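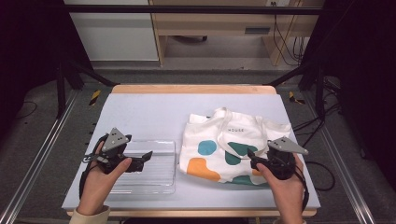 The first hour is a chair, one reader wrote in after my last column on Grarholm, and the second hour is the same chair from the other side. I have now seen all 183 minutes of it twice, and I can report that the reader is unfair to the second hour, which also contains a horse.

Grarholm is the period drama everyone at the fall festivals was either defending or walking out of. It is set in a northern trading town at some point between the invention of the musket and the invention of comfort, and it follows a family of glovemakers who fall out with the local bishop over a debt. That is the plot. You have it all now, and the film will not add much to it until well after most people have finished their popcorn.

What it has in place of plot is clothes. The production made more than a hundred costumes from scratch, and the publicity notes would like you to know that the widow's funeral cloak alone took 62 days. I believe it. She wears it in nearly every shot from the wedding onward, including one in which she falls into a river, and it is the best performance in the picture. When she climbs out, the cloak hangs off her like a bad decision. The theater I was in, which had been coughing steadily for an hour, went quiet.

I should admit a weakness here. I like slow films about people making things. I liked Memaron, which was two and a half hours of a man casting a bell, and which my own household refers to as "the bell one" in a tone I've learned not to answer. I liked it partly for the bell and partly for the fact that it was over when the bell was done. You knew where you stood. There was a hole in the ground, then there was a mold in the hole, and at some point there was going to be a noise.

Grarholm has no bell. The gloves get made and sold, and then more gloves get made. The bishop comes by to look at them. He says they're very fine. He doesn't pay. In a different kind of film somebody would stab him by the halfway mark, and in this one they offer him soup, and I counted four separate scenes of him eating it. He is a magnificent eater of soup. By the third bowl I hated him as much as I've hated any screen villain in years, and he had yet to raise his voice.

It's a strange moment for costume drama in general. A few years ago the streaming services discovered that audiences would watch anything with a corset and a string quartet playing a pop song, and Gevon, which has the deepest pockets of the lot, ordered so many of these shows that they began to share wallpaper. I mean this literally. The green drawing room in one of its spring titles is the green drawing room in one of its summer titles, with the sofa moved. The people in these shows have wonderful teeth and say "okay" with their eyebrows. They're fun, and I've watched most of them while folding something.

Then the money got nervous, as money does, and the orders stopped. What's left is a gap in the middle. At one end you can still find the glossy stuff, made quickly, with the sofa moved back. At the other end are films like this one, financed by 7 companies in five countries, all of whose logos appear before the first image, each with its own little burst of music. On my second viewing a man behind me laughed out loud at the sixth. It was the warmest the room got all evening.

The distributor is Quan, a small outfit that has made a habit of buying films nobody else will carry and giving them handsome posters. It is opening Grarholm on a handful of screens and hoping for word of mouth, though it's hard to picture the words. "You have to see it, there's a debt" may not pack them in. Quan has leaned on the gloves in the trailer, along with the one shot of a burning barn, which I can tell you is the only burning barn and arrives at the two-hour mark with no explanation.

Does it work? In long stretches, yes. The winter market sequence is as good as anything I've seen this year: 2,000 extras in a real square in real sleet, every one of them apparently with somewhere to be. The camera drops the family entirely and spends ten minutes following a cheese. I'd have followed it home. The younger daughter's scenes at the workbench are nearly as strong, all held breath and small stitches, and when she ruins a pair on purpose it lands harder than the barn.

The dialogue is another matter. It was written in one language, translated into a second and performed in a third, and it has picked up lint at every stop. "A hand is only cold on the outside," the father says at one point, and the whole table nods. I've thought about it since and I can't make it mean anything, including the opposite.

Go on a Sunday afternoon, eat beforehand, and don't order the soup after.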